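The bus put her down in Prurkum at a quarter past four, outside the shop that had been Cattaneo and was now a place for phone repairs. She had one bag and the envelope from the lawyer. The envelope held two keys and a sheet of paper with the address on it, as if she might have forgotten.

It was a ten-minute walk. The road had been widened and there was a bus shelter where the walnut tree used to be. At the top of the hill she stopped and looked back at the reservoir. The water was low. When it was this low you could see the top of the old road coming up out of the mud, the one that used to go to Arari.

Her aunt had been born in Arari. So had her mother, but her mother never talked about it. The valley was flooded in May of the year her mother turned six, and 2194 people were moved up the hill to Prurkum and given houses with numbers painted on the doors. Her aunt's house was number 23. She had lived in it until this summer.

The small key didn't fit anything. The big one opened the front door after some pushing.

She had expected a smell, but there was only cold. The power was still on. She put her bag down in the hall, kept her coat on and went through to the kitchen to see if there was anything she could make tea with.

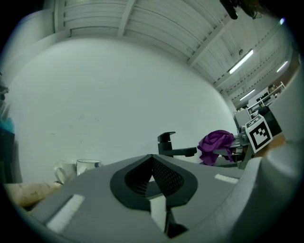
*Two white mugs, left out on the counter.*

She looked at the mugs for a while. Her aunt had lived alone for 40 years. She had always owned more dishes than she needed, but she used one plate, one bowl and one mug, and she washed them as soon as she was done. The rest stayed in the cupboard.

It could have been the nurse. It could have been the man who came to read the meter. She found the tea, filled the kettle and took a third mug from the cupboard, because she didn't want to move the other two yet.

While the water boiled she went through the drawer by the stove. There were rubber bands, candles, a can opener and a stack of bills from Molo, the water company. Every bill had been paid and every one had the date of payment written across the top in pencil. Her aunt had hated Molo. Molo had built the dam. For years she had walked down to their office and paid in coins, and she made the clerk count them in front of her.

Under the bills was a letter, typed, with the company's name on it.

*2018-10-15*

*Re: Claim 3857. We are pleased to inform you that the personal property listed below, recovered from the former municipal building at Arari during the low water period, has been identified as belonging to your family and may be collected from our office.*

The list had one item on it. One metal box, locked.

She read it again standing up, then sat down and drank her tea. Her aunt had never mentioned a box. On the phone they had talked about the weather and the neighbor's dog, and about whether the bus still ran on Sundays. Each call had ended the same way – "Well, this is costing you money" – and then the click.

She got out the small key and put it on the table.

It was nearly dark when she started on the bedroom. She looked under the bed first and then on top of the wardrobe. In the wardrobe there were four dresses and a winter coat, and on the floor of it a shopping bag full of knitting. Her aunt had knitted all her life and given most of it away. Every child on the street had worn something of hers.

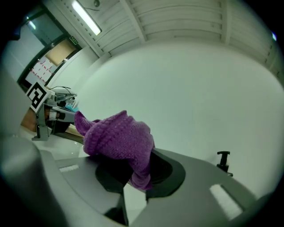
*Purple, in thick yarn, with a ribbed knit.*

She remembered that color. There had been a parcel one winter when she was nine or ten, and everything in it was purple. She had worn it to school twice and then said that it itched. Her mother had said that was fine, and that she didn't have to tell anyone.

The box was at the bottom of the bag, wrapped in a towel. It was smaller than she had pictured, about as long as her hand, and most of the paint had come off. The key turned easily. Somebody had oiled the lock.

Inside was another key, a big iron one, and a strip of cloth tied around it with a house number in ink. The number wasn't 23. The ink had run, but she could make out a seven.

She sat on the bed with it for some time. Then she went back to the kitchen and phoned her mother, who picked up on the second ring.

"I'm at the house," she said. "Did you come here this summer?"

Her mother didn't answer right away. There was a radio on behind her, and she heard it being turned down.

"She made tea," her mother said. "I only stayed an hour."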